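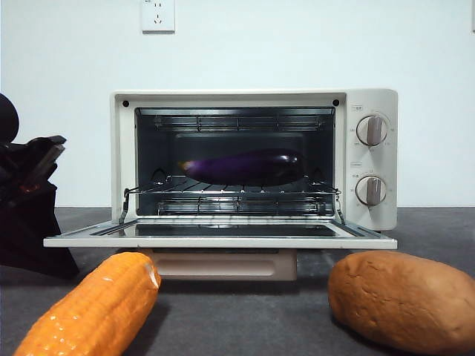

4. Visitor limits and what guesthouses made of them

Home | Journal | Current Issue | Archive | Search

Figure 1. Toaster oven with its door open, on a dark gray countertop.

When the daily cap on walkers along the Hullgate cliff path came into force, most of the talk in town was about the path itself, and very little of it was about the people who make up beds for those walkers. We think that is a pity, and so in this section we turn to the small guesthouses and self-catering rooms that sit between Hullgate and Atbridge, where we spent a good deal of our time and were, we should say, very kindly received.

The cap allows 300 walkers a day in summer, down from up to 3,000 on the busiest holidays before it. We had expected owners to speak mainly of lost bookings, and some of them did. Many others told us that guests now came for longer - often because a permit could not be had for the first morning - and that these guests cooked for themselves more, asked more questions, and wanted to know what else there was to do on a day without a permit.

Of the 140 owners who returned our survey, 60 said that they had changed something in their rooms in response, most often the kitchen corner or the storage for boots and wet coats. Owners in Atbridge, which lies farther from the trailhead, were more cheerful about the cap than those in Hullgate, and we come back to that difference in Section 5, where we look at the bus timetable and the way permits are released.

We would add a word of caution about these answers. The survey went out in August, when owners are tired and busy, and those who had closed their doors the year before were not on our mailing list at all.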